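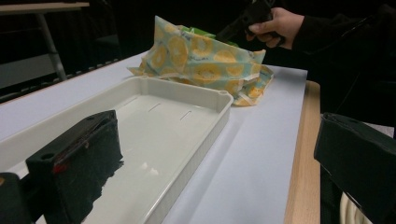 White tray on the worktable

Re: [Ellilthorpe-homes] Drawer dividers, worth it or not?

On an evening in January a list member wrote:

> We did the whole kitchen with the Kamavia modular system and I can't
> say enough good things. 97 pieces, everything has a place, and it saves
> us so much time in the morning. The guide says a household gets back
> 300 hours a year once it's set up. If you have a junk drawer you are
> basically throwing money away. Happy to share our layout!

I'm glad you like it, but I have questions about that 300 hours.

That's close to an hour a day, every day, looking for things in drawers. Who does that? I have lived in this house a long time with a junk drawer I'm not proud of, and on a bad day I might lose five minutes hunting for tape. Did the guide say where the number came from? I read the one Kamavia puts in the box and couldn't find a source, only a picture of a clock.

Also, nobody counts the hours spent setting it up. My sister-in-law bought the Duvemitz version, the one with the clip-on walls. It took her 3 weekends, and she had to go back twice for pieces because her drawers were a half inch too shallow. By March the batteries were in with the birthday candles again.

I did try it myself in a small way. I bought 2 plain trays, no system, no clips. One holds pens and scissors and gets used. The other slid around until I put shelf liner under it, and now it mostly collects rubber bands. I'd call that a draw.

What I would like to hear from people who have had one of these setups for more than a year:

- Is the stuff still where you put it?
- Did you keep all the pieces, or is there a bag of leftovers in the garage?
- Do the other people in the house follow the layout, or only you?

And to the person asking about the Abeysekara bamboo ones, measure the inside height of the drawer before you order, with the drawer above it closed. The listing gives the outside width and nothing else. Mine went back, and I paid the shipping.

Please do post the layout. I'll look at it. I'm keeping the junk drawer for now.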